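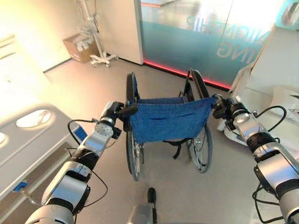 We've had the Briden on our rehab floor since February, and I've been promising the other sites a proper write-up. It's a two-armed mobile base that fetches and parks equipment, and I like it far more than I thought I would! Moving empty wheelchairs eats up a shift in small bites – one from the gym, one from the hallway, one that ended up by the elevator (again). The Briden takes an ordinary folding chair by both push handles, one gripper on each, the same way any of us would, so we didn't have to buy special chairs or bolt adapters onto the old ones.

**What I like**

The grip is the best thing about it. It holds steady over the door strips, and the handle sleeves still look fine after 462 trips. It's also quiet enough for the early rounds. Traian Husar, one of our porters, used to walk chairs back and forth for most of the morning. Now he spends that time helping people transfer, and he's much better company at lunch.

**What changed for us**

More than I'd guessed. The porters were worried about their hours, and management should have talked to them before the crate arrived, not after. Nobody lost a shift, but the job did change: Traian and Ilari Kettunen are the two who set the routes and clear the stops, and it took until summer to get that written into their pay grade. If you're ordering one, sort that out first.

**What I'd fix**

- Swing-away footrests confuse it. Fold them in before you send it off.
- The cables loop outside the arms at the wrist, and I'd love to see them tucked in for easier wipe-downs.
- Tight spaces beside a bed are slow going. Allow 20 minutes for a full room reset.
- The tablet app logs you out constantly.

Support from Altholm has been great, and Virgil Jitaru there picks up the phone himself. We've asked for a second unit for the Brondville site, where the hallways are wider and Edmund Bednarek's crew already has a list of jobs for it.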